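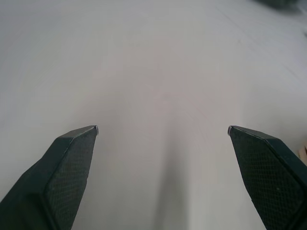

What is the best thing for cleaning a matt white tabletop?

A damp cloth with one drop of washing-up liquid, then a second cloth with plain water, then a dry one. We get asked this more than anything else so I'm putting it at the top of a thread about tables and fruit baskets.

Most of the smearing people complain about is too much product. If you can see suds on the table you have used too much. Go over it again with plain water until the cloth stops dragging.

Cream cleaner is fine on the sinks at Skellard. Please keep it off the tables. It leaves shiny patches on a matt top and they don't come out.

Same goes for the green side of the sponge.

For pen marks, try a white eraser first. It does pencil and some biro. Permanent marker needs a dab of surgical spirit on cotton wool, and then wash the whole table, or you get one clean circle that shows up worse than the pen did.

Tea rings: leave a wet cloth on them while you do something else. Ten minutes usually does it.

We buy spray bottles in the 600 ml size and fill them ourselves. Label the bottle. There was one under the sink at Senholm all winter with something blue in it and in the end I poured it away.

Next bit is pushing two tables together, which sounds too simple to post about but I've had messages.

Wipe the edges before you join them. Crumbs in the join will hold the tops apart and anything you slide across will catch.

Get the heights matched before you load anything on. The feet on ours screw in and out. Quarter of a turn at a time, then run your hand across the join and see if you can feel a step.

Don't tape over the join. The tape lifts at the ends, picks up fluff and leaves a grey line.

Keep anything heavy away from the join if you can. On a table with a basket in the middle, that sometimes means shifting the basket over a bit. It won't look odd.

Right, fruit. 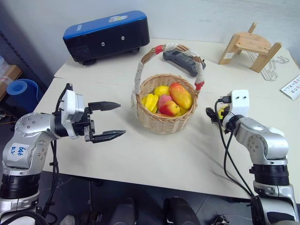 Grustdale Rooms and Kitchens Team

That basket gets a lot of questions too. It's a round wicker one with a tall handle, wrapped in white with red tape at the ends and the top. Wrapping a wicker handle is worth doing, as the bare ones splinter.

If you're wrapping one at home, use cotton tape or cord, start at the rim and pull it tight on every turn. Tape over the ends to finish. I use cloth tape because the plastic sort goes gummy in a warm kitchen.

The yellow pepper is in with the mangoes and the lemon, and yes I know which shelf a pepper goes on in the shop. It keeps perfectly well in a basket for a few days and the colour suits the rest.

Order of filling: hard things at the bottom, soft things on top. A mango should be on or near the top. They bruise from underneath and you won't see it until the juice is through the weave.

Lemons go anywhere. They don't mind what's on them.

Don't put bananas in with the mangoes unless you want everything ripe at once. We hang ours separately.

Wicker should never be soaked. Take the fruit out, turn the basket over, bang the bottom, then go round it with a dry paintbrush. If something has leaked, wipe it with a damp cloth and stand the basket on its side by a window until it's properly dry.

A sheet of kitchen paper in the bottom helps. Change it when you change the fruit.

Our fruit comes from Kasprzak in September and October and from wherever is cheapest the rest of the year. Kasprzak deliver before 8 in the morning, so if you're opening up at Senholm, check the side door before you put the kettle on.

Someone asked what to do with mangoes that have gone too soft to leave out. Peel, chop, freeze flat on a tray, then bag. They go in the second drawer down, with the month on the bag please.

Soft lemons: squeeze and freeze in an ice cube tray. The skins are good for the descaling job on the kettle.

Spare cloths are in cupboard 4 at Skellard. White ones for tables, yellow ones for sinks. Used ones go in the wash bag on the back of the door, and please wring them out first.

If the cupboard is low, ring extension 656 and leave a message.

I'll do chairs next time, mostly chair feet.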